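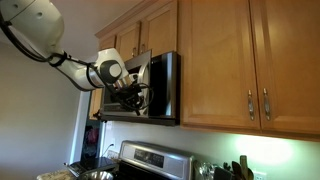 2 min read

Wolness Tenants' Association
Minutes of the February meeting

Present: Agnes Strachan (chair), Kristof Meijer, Liesbeth Martens, Buppha Rattanakul. Apologies: Jasper Leemans.

Meeting opened at 7:05 p.m. Minutes of the last meeting were approved with one correction: the bike room key deposit is $5 per key.

Shared kitchen. Van Acker has quoted $500 to replace the sink faucet and reseal the counter. Kristof thought this was high and will ask for a second quote from Altach. The microwave under the upper cabinets stays where it is. Buppha asked that the booking sheet go back on the door. Agreed.

Laundry prices. The card price stays at the present rate until summer. Liesbeth reported two complaints about dryers left full overnight. She will put up a notice.

Spring plant sale. Budget of $1,000 approved, three in favor, Liesbeth abstaining. Getby will deliver 80 trays of seedlings to the side gate. Jasper to confirm the time by email.

Hallway lights, second floor. Still out at the east end. Agnes has written to the management office twice and will call.

Any other business. Buppha asked whether the parking lines would be repainted. Carried over to next month.

Meeting closed at 8:20 p.m.

Minutes taken by L. Martens

© Wolness Tenants' Association | Contact the secretary | Back to top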